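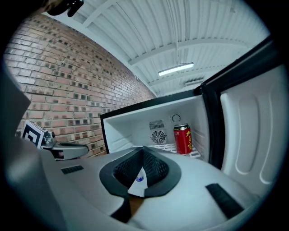
November, half past six in the evening, and the kettle has only just boiled because I sat through the whole of the regional broadcast first. The decree on the Carnen assembly has been extended for another three months. The interior minister read it out as if it were a bus timetable. Twelve councillors are still suspended, the by-elections are put off again "until conditions allow", and I noticed he didn't say what the conditions were. He didn't in August either.

Vernon rang while it was still going on and talked over the only bit I wanted to hear. He thinks the extension is a sign of weakness. Vernon thinks everything is a sign of weakness. When they sent the police into the Mnguni offices in spring that was weakness, and when they left them alone all summer that was weakness too. I told him a government can be weak for twenty years and still lock you up every other Easter. He said I was getting cynical. I'm sixty-three, I'd like to know when he thinks I should start.

The figure going about for the march is 4000. That's the organisers. The police say 1000, and they say it with a straight face. I was on the bridge for most of it and I have no idea, it was a lot of people in wet coats. What I do know is that both numbers are round, and I don't trust a crowd that comes out in round numbers. The petition at least has a proper one, 2635 signatures, and Hélène Beaudoin swears each was checked against the electoral roll. Hélène does check things. I'd be more impressed if the petition asked for something. It "calls upon the ministry to reflect". The ministry will be glad to reflect, I should think, it can do that with its feet up.

Lunch with Mackenzie at the place behind the law courts, soup and half a roll. She is very taken with Valeriano Peñalver and wanted me to be taken with him as well. He is going to lead the Fusura list if there is ever a vote to have a list for. I've heard him speak twice. Good voice, nice manners, remembers your name. He was also deputy to the old prefect for four years and signed the first round of suspensions, and when I brought that up Mackenzie said people change. Some do. I'd like to hear him say what changed, and roughly when, and whether it was before or after he lost the job.

She got cross with me then and we talked about her boiler.

What bothers me more is the talks. Everyone is hinting at talks. Zachary Fraser had a long piece in the paper this morning saying that "figures close to both sides" had met at Helluvero, in that hotel by the lake where they always meet, and that the mood was constructive. I've kept his columns in a folder since the first ceasefire and I got it out after breakfast. The mood has been constructive five times. Once it was warm. After the warm one they shut two newspapers and somebody blew up the signal box at the junction, and Zachary wrote that the process had entered a delicate phase.

I don't say he makes it up. I think a person rings him and he writes it down, and he doesn't ask himself why they rang that week, with the extension due to be read out the same evening. If I were the ministry and wanted a quiet night I'd put the word round about a lakeside hotel too.

Then again Hélène says two of the suspended councillors really have been away from home since last weekend, and their wives aren't worried. So maybe. I asked her how she knew the wives weren't worried and she said she'd seen one of them buying a lampshade. I've written that down because it's the best evidence anyone has offered me all month.

Still no answer on my own letter about the polling station. It's the third time of asking. If they move it out to the barracks road as planned, half this street won't get there, there's no bus after four and the hill is a misery even in dry weather. The clerk told me on the phone that it was a purely technical matter. She sounded fed up, so I let her go.

Vernon wants me at the meeting tomorrow to help with the wording of a statement. I said I'd come if the word "dialogue" appeared no more than once. He thought I was joking. Must find my good pen, and ring Mackenzie back and be nicer about Peñalver, or at least about the soup.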